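Hand-held grippers: cable drags when I reach across the board

Posted by Nukunura, 29 Aug 2020

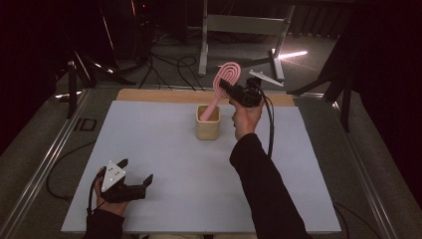
I'm comparing two sets of hand-held grippers and the cables bother me on both. Near the front of the table I don't notice them. With the hairbrush standing in the cup at the back, my right arm is well out over the board, and the black cable hangs down beside my forearm. After 17 tries my wrist starts to turn. Is there a better way to route it?

Jolanta Czarnecka
Tape it to your sleeve at the elbow and leave slack at the wrist. Keep it away from the marker plate. I did 64 runs that way in March with no trouble.

Fineo
get longer cables

Magagula
Longer won't help if the weight is the problem. Try moving the cup closer first and see if your wrist still turns.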